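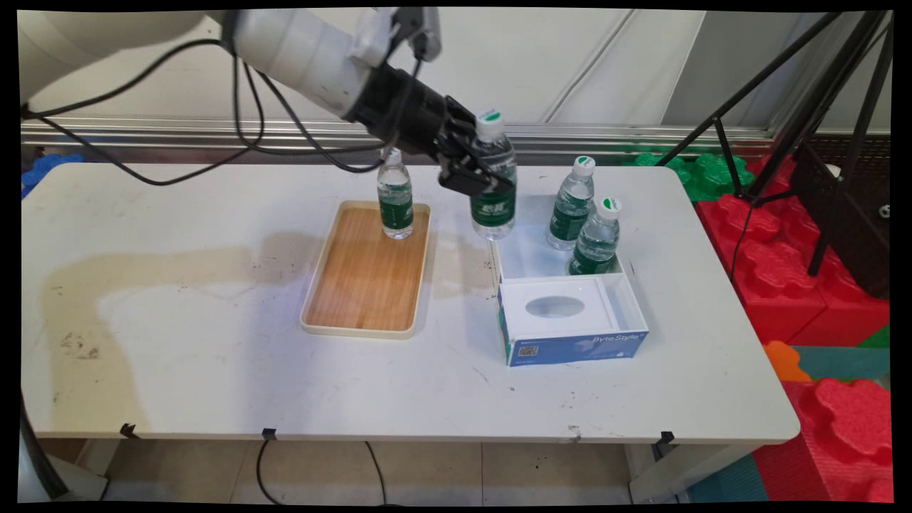
Flarano Bottles: gripper comparison set

Welcome, and thanks for stopping by! Flarano Bottles is a small collection of arm recordings we put together while trying to decide between two sets of fingers, the Prandus and the Grostlow, for picking up ordinary plastic water bottles. We began in August with a much bigger plan (cups, jars, the lot) and ended up spending nearly all our time on bottles, which we don't regret one bit.

What the task is

The arm moves water bottles between a wooden tray and an open cardboard box. We hold each bottle around its upper body, and it should stay upright the whole way.

What you get

There are 200 episodes, split evenly between the two finger sets, recorded at the Çetinkaya workshop with a fixed camera. Most last some 20 seconds. Each folder has the video, the joint positions and a short notes file, which we filled in by hand, so please forgive the spelling.

Things worth knowing

The Grostlow fingers need more clearance beside the box wall, and you'll see slower approaches there. Gripper force was left at level 5 for both sets. In 8 episodes the force log is missing; they're marked in the notes, and we kept them in because the video is still perfectly useful.

Version

January 2026, first release. If you try your own fingers on the same task, do send us your numbers, we'd love to add them to the table!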